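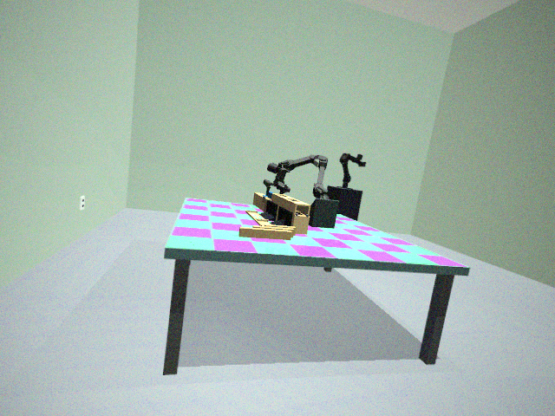
Search products Enter keyword or part no. Go

Jestik Two-Arm Bench Cell

The Jestik is a two-arm cell for light shop work, sold by Piltgate as a simulation package first and as hardware second. Most buyers ask whether it can take over a chore today. For some chores it can. For many it can't yet, and this page tries to say which.

Ready now
Picking up bars, strips and small blocks of known size. Placing them in a slot or housing. Moving parts from one fixture to the next.

Needs supervision
Feeding stock along a guide into a machine. The arms can do it when the stock is straight and the guide stays put – a warped piece still stops the job.
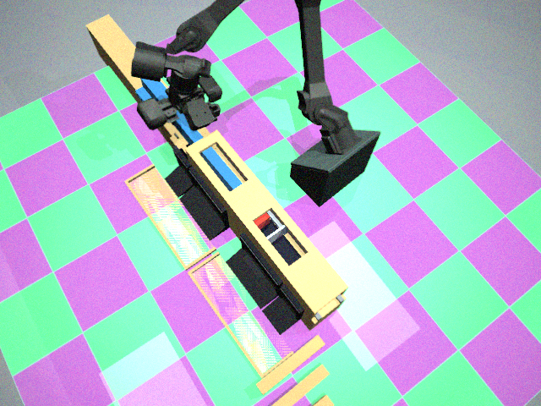 Long bars are harder than short ones. A small error at the grip becomes a large one at the far end, so we suggest testing each length in simulation before ordering fixtures.

Not ready
Folding laundry, loading a dishwasher, sweeping up, sorting mixed scrap. We get these questions every week and the answer in May is the same as last year.

What you get
Simulation license for one site
Models of both arms and their pedestals
20 sample tasks
Room and lighting variations, 100 per task
Printed setup guide, 112 pages

Setup questions go to Valentin Tanguy at Piltgate. Hardware orders ship through Maksymiv and are quoted separately – send a drawing of your fixture with the request.

Share 20 Comments 3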